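冬天的菜地,我怎么就迷上了

十一月的菜地有一种味道,我每年都想写,每年都没写成。湿土、烂苹果、别人家烟囱里飘过来的烟,再加上一点刚拔出来的韭葱根上的辛辣味。今天下午四点天就暗了,我蹲在地里拔最后几棵甜菜根,手指冻得不听使唤,心里却高兴得不得了,回到家手都没洗干净就开了电脑。所以这篇会有点长,也会有点乱,先跟大家打个招呼。

搬到Jindberg以前,我对种菜的理解是这样的:春天播种,夏天浇水,秋天收完,然后关门大吉,明年再见。我妈在老家院子里也差不多这么干(她会反驳的,她说她冬天有大蒜和菠菜,好吧,有大蒜和菠菜)。刚来的头一年,我也老老实实在霜降前把地清光,铲子擦干净挂起来,整个冬天没再去过。第二年春天去开门,锁锈住了,地里长了一层我叫不上名字的小草,隔壁那块地却绿油油的,羽衣甘蓝长到我腰那么高,蚕豆已经开花了。我站在两块地中间的小路上,羡慕得走不动。

从那年起我开始学冬天种菜。学到现在,我敢说冬天是我一年里最喜欢去地里的季节。

先说说这块地

Jindberg的菜地在镇子北边的坡上,朝南,风大,土是那种重黏土,下雨以后踩进去能把靴子留在里面。我这一块在坡的中段,门牌是234号,门牌是前任主人用白油漆写在一块石板上的,那个4写得像个小旗子,我一直没舍得重描。

坡上种菜的人各有各的毛病。有人把地弄得跟棋盘一样,小径上连片落叶都没有;有人的地远看像荒地,走进去才发现处处是吃的。我两种都试过,棋盘式坚持了一个夏天,实在没那个命。现在我的地大概属于“看得出有人管,但管的人显然中途去喝茶了”这一类。

喝茶是正经事。地头有个小棚,里面一把折叠椅,一个煤气炉,一只被熏黑了底的水壶。冬天干完活,在棚子里坐着,听雨打在铁皮顶上,捧一杯烫嘴的茶,再掰一块冷掉的葱油饼——这种时候我会给远方的朋友发语音,风声太大,他们总以为我在海上。

冬天的菜为什么好吃

这一段我最想写!

很多叶菜和根菜经过霜冻以后会变甜。植物怕冻,细胞里的水一结冰就完了,所以天冷下来,它们会把一部分淀粉转成糖,糖分高了,冰点就低一些,等于给自己加了防冻液。我们吃到的甜味,就是它们的防冻液。我第一次读到这个解释的时候兴奋得跑去厨房跟家里人讲了一遍,讲完发现锅里的粥溢了一灶台。

欧防风是最夸张的。九月份挖一根出来,味道有点像没长大的胡萝卜混了一点药味,我当时差点决定这辈子不再种它。留到几场霜以后再挖,切条,裹点油,撒盐,烤到边缘焦黄,甜得像栗子。羽衣甘蓝也是,夏天的叶子硬得可以当鞋垫,冬天的嫩心可以直接切丝拌。还有抱子甘蓝、韭葱、乌塌菜。乌塌菜一定要说一说:我在这边买不到,种子是托人从南京寄来的,撒下去的时候心里没底,结果它在这种又湿又冷的天气里活得比谁都滋润,贴着地面摊开一大朵,深绿近黑,叶子皱皱的,跟冬笋炒没有冬笋,我就跟豆腐干炒,照样吃得想掉眼泪。

雪里蕻我也试过,长得挺好,腌得不太行。我妈隔着电话指挥,说要揉到出水,我揉了,她说不够,我再揉,她还说不够。最后那一缸酸是酸了,香气差一口气。今年准备重来,盐多放一把。

名单:我现在地里有什么

韭葱一整垄,粗细不一,最粗的和我手腕差不多,最细的像大葱,正好用来炒鸡蛋。

羽衣甘蓝两种,一种叶子卷,一种叶子平。卷的好看,平的好洗。鸽子爱吃平的。

蚕豆,刚冒头。十一月播蚕豆是我最有成就感的一件事,播下去的时候别人都在收工,你却在开工,那种感觉特别好。品种叫Clavamora,是坡上一直在传的老种,豆荚不长,豆粒不大,但是很耐寒,而且煮出来有一股粉粉的香。包装袋是没有的,种子都装在旧信封里,谁家收得多就分给谁。我手上这个信封已经用过好几轮,正面写着三个人的名字,前两个划掉了。

大蒜,也是这个月种下的。大蒜需要冷,不经过一段冷天它不肯分瓣,春天挖出来就是一个圆疙瘩。我头一回春天种,收了一篮子独头蒜,还以为自己种出了什么名贵品种,到处送人。

乌塌菜、菠菜、几棵芫荽。芫荽长得慢极了,每次只舍得掐几片。

还有一小块紫色的芥菜,是鸟或者风种的,我没有插手。

关于盖和不盖

冬天种菜,迟早会走到“要不要盖”这个问题上。我的做法是能不盖就不盖。韭葱不用,羽衣甘蓝不用(要防的是鸽子,那是另一码事),蚕豆在苗小的时候挡一挡风,大了就随它。真正需要遮的是生菜、芝麻菜、芫荽这些嫩东西,还有任何你想在二月就吃到的叶子。

玻璃最好,透光,重,风吹不走,但是玻璃贵,又容易碎,我家有个爱跑的小朋友,所以算了。无纺布透气透水,挡霜够用,挡雨不行,湿透了压在叶子上,蛞蝓在下面开派对。塑料膜保温最明显,便宜,哪里都找得到,缺点是闷,晴天中午不掀开,里面的菜就蒸熟了。

我喜欢那种半透明、带点奶白的厚膜,光进去是散的,叶子不容易灼伤。收的时候我总想叠得整整齐齐,结果每次都是一大团皱褶,灰里泛着一点蓝,折边那里的蓝色一下子亮起来,像泳池的颜色。我挺喜欢看这个的,看着看着就忘了继续叠。
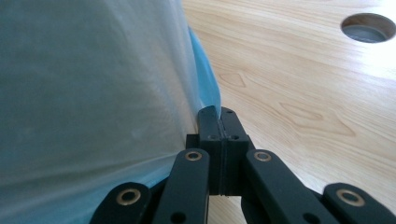

膜用久了怎么办

旧膜会变脆,会发黄,会在折痕的地方裂开。裂了的别急着扔,剪成小片可以垫育苗盘,可以包工具,可以盖在堆肥上面挡大雨。等到它开始一碰就掉渣,就要赶紧收走,碎在土里特别难捡。我有一年偷懒,把一张老膜留在地里过了整个夏天,到秋天翻土的时候,每一铲都带出来亮晶晶的小片片,蹲着捡了好几个下午,腰疼了一个礼拜。从此长了记性。

洗膜选一个有太阳的日子,摊在草地上,清水冲,软扫帚刷,晾透再收。不晾透就卷起来的话,来年打开一股池塘味,里面还会有一层绿。顺便说一句,绿膜也能用,就是光会弱,放在韭葱那边没问题,放在生菜那边就不行。

收的时候里面夹几张旧报纸,开春好打开。

风比冷可怕

坡上的人教我的第一件事就是这个。Blair Skinner的地在我上面一排,种了大半辈子菜,话不多,嗓门大。我刚弄小拱棚那会儿,竹片插得浅浅的,膜用几块小石子压着,自己退后两步觉得美极了。Blair从篱笆那边看了一眼,喊过来一句:“今天晚上它就归镇上的人了!”

当天夜里果然起了大风。第二天早晨我在坡底下的山楂树上找到了我的膜,挂得老高,像一面投降的旗。竹片飞得到处都是,有一根插在别人家的堆肥里,站得笔直。

后来我就学乖了,竹片插到土里一前臂深,膜的两边挖沟埋进去,土踩实,迎风那头再压一块铺路砖。拱得低一点,宁可矮,别贪高。两头在白天要能打开,晚上能合上,用晾衣服的夹子就行,木头夹子比塑料夹子经冻。

风还会把土吹干,这一点很多人想不到。冬天虽然老下雨,棚子里面却可能干得开裂,雨都从膜上流走了。所以盖了膜的地方还是要浇水,选早上,浇一点点,叶子上尽量别沾。

我自己还在地的西边堆了一排修剪下来的榛树枝,编得歪歪扭扭,算半截篱笆。它挡不住多少风,但是能把风打散,而且麻雀喜欢,一下午在里面吵个不停。

黑暗的那几个星期

从现在到冬至过后,光实在太少,菜基本上不长。这件事我花了两个冬天才真正接受。你可以盖得再好,温度再合适,没有光,它就停在那里。所以冬天的收成要靠秋天先长出来,冬天只是把它们存在地里,随吃随取。把菜地当成一个大冰箱,心态立刻就好了。

这也意味着播种要赶早。乌塌菜八月底撒,菠菜九月初,再晚就只能看着一排小苗趴在土里发呆,一直发呆到二月。不过发呆也没关系!开春日头一长,它们一夜之间醒过来,比你春天新播的要快上好几个星期。我去年有一畦迟播的菠菜,整个冬天我都当它死了,三月里突然绿成一片,吃都吃不完,包了好几回饺子。

冬至前后我去地里的次数会少一些,去了也多半是看看,拔几根韭葱,听听鸟。红胸脯的知更鸟总会跟着,你一翻土它就跳到铲子旁边,近得能看清它的眼睛。我跟它说中文,它好像也没什么意见。

读什么

天黑得早,晚上就适合看书和看种子目录。镇上的Aitken旧书店是我冬天的第二个家,店面窄得两个人要侧着身子过,园艺书在最里面,靠着暖气片,蹲在那里翻半天都没人催。书脊晒得褪了色,经常夹着前一个读者的购物单。我在一本讲根菜的老书里找到过一张压干的三叶草,在另一本里找到过一行铅笔字:“别信这一章。”(那一章讲的是怎么种芹菜。我没信,芹菜还是失败了。)

我特别爱看几十年前的种菜书,插图都是线描,语气都很严厉,动不动就“务必”“切勿”。有些建议放到现在不合适了,什么药粉都敢撒,看看就好。但是讲时令、讲轮作、讲怎么看土的那些部分,一点都没过时。有一本教人在冬天挖一条沟,把厨房的菜叶和果皮一层层埋进去,到了春天在上面种豆角。我照着做了,豆角疯长,长过了架子,长到了棚顶上。今年的沟已经挖好了,里面现在有南瓜瓤、茶叶、鸡蛋壳,还有一只我不小心扔进去、又捡回来的勺子。

至于目录,Tundelance的那一本我每年都等。它是一份换种子的小册子,订书钉装的,纸很薄,每个品种后面都有保存人写的几句话,写得什么样的都有。有人写得像植物志,有人就写“好吃,鸡也喜欢”。今年我圈出来的是730号,一种高秆的冬豌豆,保存人的评语是“下雪的时候不要去看它,它不喜欢别人看”。就冲这一句,我也得种。

看目录有个危险,看着看着就觉得自己有一个农场。我现在的规矩是先随便圈,圈完放一个星期,再拿出来划掉一半。划的时候非常痛苦,我会给每一个被划掉的品种道歉。

几件小事

手套。我试过很多,厚的干不了细活,薄的冻手。现在是里面一层薄毛线,外面一层橡胶,洗碗用的那种,买大一号。难看,但是管用,我在坡上已经看到有人学我了。

韭葱上的泥。在地里就把外面两层剥掉,根剪短,抖一抖再带回家,不然水槽会堵。我们家的水槽堵过,修的那天我正好在外面,回家以后气氛很微妙。

蛞蝓。冬天也有,而且更会躲,石头底下、膜的折缝里、花盆边沿。天黑以后带个头灯去一趟,比白天找有用得多。我做不到下狠手,都是装在桶里拎到坡顶的树篱后面放掉。Blair说它们第二天就走回来了。

鸽子。拉网,网要绷紧,离叶子远一点,松松地搭在上面的话它们会直接站上去,把网压下来,隔着网吃。它们一点也不笨。

灰霉。叶子挤在一起就会有。看到了就摘掉,别心疼,顺手把下面发黄的老叶子一起清走。

工具。铲子用完刮干净,抹一点油。我用的是厨房里过期的菜籽油,邻居说应该用亚麻籽油。可能是的吧,我的铲子目前还没有抱怨。

煮一锅

干完活回到家,最常做的是韭葱土豆汤。韭葱切圈,用黄油小火焖着,一定要小火,焖到软塌塌的,颜色别深。土豆切块放进去,加水没过,煮到一压就散。我不用机器打,拿木勺在锅里随便捣几下,留一点块。出锅前加盐、白胡椒,再来一勺我妈寄来的虾皮。虾皮是我自己加的戏,坡上的朋友喝了都说香,问我放了什么,我拿袋子给他们看,他们凑近了看到那么多小眼睛,沉默了一会儿,然后又盛了一碗。

羽衣甘蓝我常拿来做菜饭。香肠切丁煸出油,米下去炒一炒,甘蓝去梗切碎,一起焖。照理应该用上海青,可是霜打过的甘蓝有一股坚果似的香,做菜饭特别合适,锅底那层锅巴绿绿的,脆脆的,我们家是要抢的。

甜菜根呢,今天刚拔的这几棵,打算连皮整个包起来烤,烤到筷子能戳透,放凉剥皮,切片,醋、糖、一点点蒜泥。厨房会像案发现场,但是真的好吃。叶子也别扔,跟菠菜一样炒。

芫荽那几片,最后撒在面上。就几片,要数着嚼。

想试的朋友

有读者留言问,没有地,只有阳台,冬天能种什么。可以的!我住公寓的时候也在阳台上种过。大蒜埋在花盆里,专门剪蒜苗吃;芝麻菜和菠菜用深一点的箱子;小葱把超市买来的根留一截插进去就行。阳台最大的问题也是风,还有花盆比土地冻得快,可以把盆子挤在一起,靠着墙,外面围一圈旧毛巾或者瓦楞纸。浇水要少,很多阳台上的菜都是冬天浇死的,我就浇死过一盆漂亮极了的韭菜。

还有人问值不值。这个我没有认真算过。上个冬天有一阵子蔬菜涨价,我拎着一捆韭葱走回家,确实觉得自己很阔气。不过要把买靴子、买竹片、在旧书店花掉的钱都算进去,那还是别算了。

这个博客从写菜地开始,读的人也慢慢多了起来,上次后台告诉我订阅到了3,000,我吓了一跳,马上去检查自己有没有把芫荽写错。谢谢你们看我啰嗦泥巴和虾皮。留言我都看,回得慢是因为天一晴我就跑出去了。

这个星期五要是不下雨,我打算把剩下那半垄蚕豆补播完。有几颗被老鼠挖走了,它们挖得特别准,一个坑一颗,土还扒得整整齐齐。这次播完上面先铺一层冬青枝,扎一扎它们的鼻子,有没有用下回告诉大家。冬青枝从坡顶那边剪,记得戴手套,我上次没戴。

甜菜根在烤箱里了,闻起来已经有点焦糖的味道,我去看一眼。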